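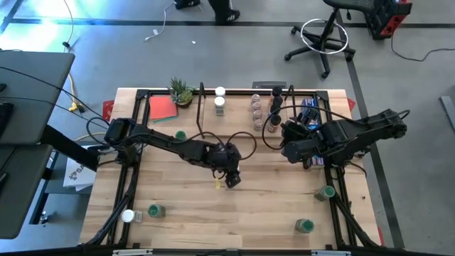
Both arms over the spice table, with a few green caps down on the wood.

Gripper shootout, the spice jar round
Posted 2024-06-04

I've been meaning to put these up for a while! Back in March I started swapping finger sets on our two-arm table to see which ones I'd want to live with. The contenders are the stock Drastus fingers, which are stiff and slim, and the Venik set, which has more give at the tips and costs more than I like to think about (190 dollars a pair, ouch). Each set got 20 tries per jar, same controller, same speed, and I wrote down every grab, slip and fumble in a very messy notebook.

I picked spice jars for the test since I wanted stuff from a regular kitchen. They're all slightly different widths, the labels are slick, the caps stick out on some and not on others, and you can buy more at the store when one rolls off and dies. That happened to the paprika. The floor smelled great for a week.

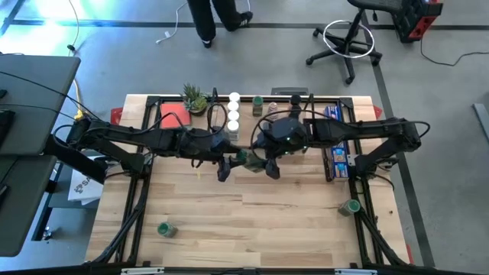

Passing a jar from one arm to the other is where I learned the most about the Drastus fingers. Picking up is easy by comparison, you just close until the current climbs and then stop. In a handoff the two grippers come in nose to nose, like they are here around the small green-lidded jar, and any slop in either wrist turns into a sideways shove. The Drastus set wants you to be lined up almost perfectly. The Venik set forgives a lot more, but it's also slower to let go, so I had to add a pause in the controller before the giving arm backs off. I hate pauses. I added it anyway.

I also spent way too long on cameras (my notebook has more pages on cameras than on fingers, go figure). The wrist view is what I trust for the last bit of the approach, though it took me a few evenings to get used to everything being at a slant. 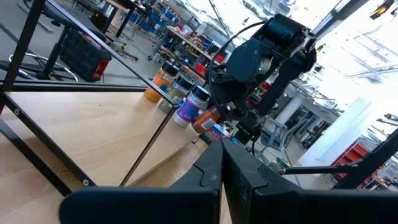 Wrist camera view, with the other arm holding the orange-brown jar with the white label.

What I like about having a camera on each wrist is that one arm can watch the other one work. When the far gripper blocks its own view, I just flip over to this side and check how the fingers are sitting. I tried doing the whole round on the overhead view alone and my numbers got worse with both finger sets, mostly on the tall jars. Depth is the trouble. From up top a tall jar and a short jar are both circles!

The low side view was a late addition. I was running Raltell on the controller side by then, and it lets me save three camera layouts and hop between them, so I figured I might as well fill up the last slot. 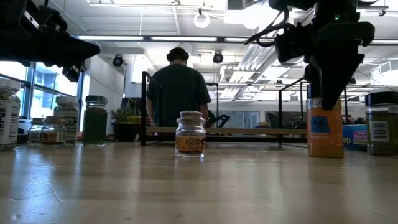
Low view across the tabletop, one gripper finger just about on top of the orange shaker.

I use this one for checking height before a top grab. Tall shakers are the ones I kept bumping with the stiff fingers, and from down here I can stop the arm early and nudge it up.

So for now I'm keeping the Venik fingers on the right arm and the Drastus ones on the left. Next up is a suction cup from Villanueva, and I'm going to try it on flat lids first and then on whatever's left in the cupboard.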